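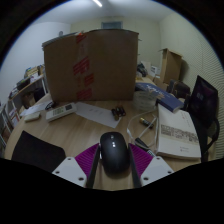

Stetville Foreshore List, Vol. 21, No. 5

From: Uldis Vaher
To: foreshore list
Date: 12 May 2022
Subject: Re: Slipway closure and the footpath

Sang Dương wrote:

> Does anyone know what is going on with the footpath between the
> slipway and the Uibo footbridge? The council notice says it is
> "partially open", but there is a barrier at both ends. I walked
> down with the dog and had to go all the way back up through the
> car park. Also, is the dredging finished or just resting? The
> pontoon is still tied up on the far side.
>
> And while I'm asking, is the bench coming back?
>
> Sang

Sang,

I rang the harbour office, and after a spell of pan pipes I got a person. She was very decent about it.

"Partially open" means the middle is open. You can't get to the middle, because of the barriers, but if you were already there you would be within your rights to stay. I asked whether the notice might be changed to "closed" and she said that would need a new notice.

The trouble is the wall below the path. The February storms took out the footing along 21 metres of it, at the slipway end, and the contractor (Zatenex, the same lot who did the steps) won't let people walk over the top until the voids have been filled. They were meant to start after Easter. They are waiting for stone. The stone they were sent first was the wrong size, and it is now sitting in the overflow car park, taking up eight spaces and being admired by children.

The dredging is resting. They have lifted 314 loads out of the channel and the permit allows 495, so there is a good bit to go, but they have to stop while the fish come through. The pontoon stays where it is until September. Anyone with a mooring on that side should keep well over to the east when the tide is low — Clokidum went aground there on Sunday and sat for most of the afternoon with her crew playing cards in full view of the café.

On the bench, I have mixed news. It was taken away for repair and the repair has been done. It can't go back until the path reopens, and it is being kept in the council depot at the top of Mill Lane, where I am told it is popular at lunchtime.

There is a drop-in about the longer-term plan for the wall, in the sailing club, at seven on the last Tuesday of the month. They want to know whether people would prefer a sloping bank of rocks or a straight wall like the one we have. The drawings will be up. The bank of rocks would take a strip of beach 200 metres long, all the way to the footbridge, and I can't say I like the look of it, but the straight wall has now fallen down twice in my time here, so I am trying to keep an open mind.

If you can't make it, comments can go in by letter to the harbour office. The online form is back up too, though it still asks for the name of your vessel and won't let you past without one. I put "Rowing machine" and it went through.

For the dog, try the upper path by the allotments. It is muddy by the second gate, and the latch needs lifting before you push.

Uldis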